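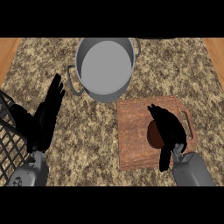 The River Town That Stayed Put

Come into Plonley from the east, on the old county road, and you get the whole town at once. The road climbs for a good long while through hay fields, tips over a ridge, and suddenly there it all is: the bend in the Dzene River, the brick chimneys of the mill district, the white steeple on Cutter Hill and the grid of maples in between. I've made that drive in every kind of weather and I still slow down at the top. So does everyone else, judging by how worn the gravel shoulder is.

Plonley isn't big and it isn't on the way to anywhere in particular. The interstate went south of the valley, the passenger trains quit long ago, and for years the standard line was that young people left at eighteen and came home for Thanksgiving. Plenty still do leave. But a surprising number are coming back, and they're bringing friends, spouses, dogs and business plans with them. I spent a stretch of October trying to find out what they see in the place. By the second morning I was reading the real estate cards in the bakery window, so I can't claim to be a neutral party.

A Downtown You Can Use

Start on Front Street, because Plonley does. By seven in the morning the lights are on in the bakery, the diner and the hardware store, and the same trucks are parked in front of all three. This is a working main street. You can buy a hinge, a winter coat, a birthday cake and a used paperback without moving your car, and you can get your watch battery changed while you wait (there's a chair by the window, and a stack of very old fishing magazines).

The buildings are mostly brick, two and three stories, with tall upstairs windows that went dark in the lean years. Many of them are lit again. The town changed its zoning rules to make it easier to put apartments over shops, and the effect on the street has been wonderful. There are people walking home at night. There are geraniums on fire escapes. The pharmacy stays open later than it used to, and the corner grocery, which had been down to milk, bread and lottery tickets, now has a real produce section and a pretty serious cheese case.

Rents have gone up along with all that, and you'll hear about it from anyone who has been in town more than a few years. A one-bedroom downtown costs more than the same space in the county, and parking after supper has become a topic. These are new problems for Plonley. People talk about them with real worry, and some of them have started going to planning meetings, where the folding chairs fill up early.

What the Mill Is Doing Now

For most of its life the town ran on cloth. The long brick mill beside the river wove blankets, then upholstery fabric, then nothing. It sat empty long enough for trees to grow out of the gutters. Walk in today through the old loading dock and you'll hear saws, sewing machines, somebody's radio and, at the far end, a big dog that belongs to the print shop.

The largest tenant is Pulero, which makes canvas goods: tool rolls, log carriers, awnings, the kind of heavy bags that stand up by themselves. It employs 108 people, a lot of them trained on site, and some of the industrial machines on the floor came out of the original mill's storage rooms. I could have watched the cutting tables all day. A cutter lays out the pattern pieces like a puzzle, nudges one a hair to the left, and saves a strip of canvas that will end up as a handle.

Upstairs is Kurix, a smaller outfit that builds sensors for water systems, the little units that tell a town which pipe is leaking before the street caves in. Its founders looked at office parks in three states and picked a drafty mill with river views. They'll tell you it was the price. Then they'll take you to the window and show you the herons.

Between those two are the small shops, and that's where the building gets really fun. There's a furniture maker, a bike frame builder, a letterpress studio, a woman who repairs accordions and almost nothing else. They share a freight elevator and a loading dock, and they share work, too. The furniture maker's cushions are sewn downstairs. The printer does everybody's labels. A new tenant can rent a bay month to month while figuring out if the idea has legs, and the lease is short enough to read standing up.

Learning the Trades

One thing that kept coming up was the technical center at the high school, on the flat ground west of the river. It teaches welding, building trades, nursing assistance, machining and cooking, and it runs evening classes for adults in most of them. The high school kids built the covered stage in the riverside park, and they'll walk you over and point out their own corner of it if you give them half a chance.

The evening classes have waiting lists. I sat in on the start of a machining course and the room held a retired mail carrier, two farmers, a pair of sisters planning to open a repair shop, and a night-shift nurse who just wanted to know how a lathe works. The local employers help pay for equipment and, in return, get first crack at telling students about openings. It's a simple arrangement, and it has kept a lot of skilled people within driving distance of home.

The Outdoor Part

The Dzene is a friendly river for most of the year. It's shallow and quick above town, wide and lazy below, and the put-in by the old ferry landing is free. In summer you'll see canoes, inner tubes and at least one golden retriever in a life vest. In spring it's a different animal, high and brown and loud, and the lower park is built to go under water and come back. The benches are bolted down. The picnic shelters have hose bibs for washing out the mud.

A gravel path follows the bank for 4 miles, from the ferry landing to the falls, and it connects to the ridge trails in two places. The climb up Cutter Hill gains 300 feet, which sounds like nothing until you're on the last set of switchbacks behind a ten-year-old who's humming. Go up late in the day. The light comes in sideways under the clouds, the brick goes red all at once, and you can pick out every street in town.

Winter brings cross-country skiing on the golf course, skating on the mill pond when the ice is thick enough, and a lot of soup. The town plows the river path, a choice that was argued over for two budget seasons and is now so popular that it would take a brave person to suggest stopping.

Getting Around, Getting Settled

If you're thinking about a visit, you can see plenty in a weekend. There's one good inn downtown, a motel out by the fairgrounds and a growing number of rooms in private houses. Eat at the diner early and at the mill restaurant late. The farmers market sets up under the bridge, rain or shine, and the apple people sell out before noon.

If you're thinking about more than a visit, here's some of what I picked up from recent arrivals. Housing moves fast in spring and slowly after the leaves drop, so fall is a good time to look. Older houses on the hill have character and also have old wiring. The neighborhoods west of the river are flatter, newer and closer to the schools, with bigger yards. Internet service is very good in town and patchy once you get past the ridge, so ask for the exact address to be checked before you fall in love with a farmhouse.

Business owners told me to go to the town office first, before signing anything. There's one counter for permits, licenses and signs, and the people behind it know which buildings have had sprinkler work and which ones haven't. A small loan fund covers things that banks don't get excited about, such as a used oven or a first run of inventory. Applications are read every other month.

Child care is the weak spot. There isn't enough of it, and parents I met had pieced together grandparents, neighbors and half-days at two different places. A new center is planned for the ground floor of the former shoe store, with windows onto Front Street, and the drawings are taped to the glass. I watched three separate families stop to study them.

On my last evening I walked the river path out to the falls and back. The Pulero shift had let out and there were lunch boxes on the benches, a couple of people fishing, and a teenager practicing trombone under the railroad bridge where the echo is best. I stood and listened through two full songs, then went up to the bakery to take another look at that window. The yellow house on Alder Street already had a line through it.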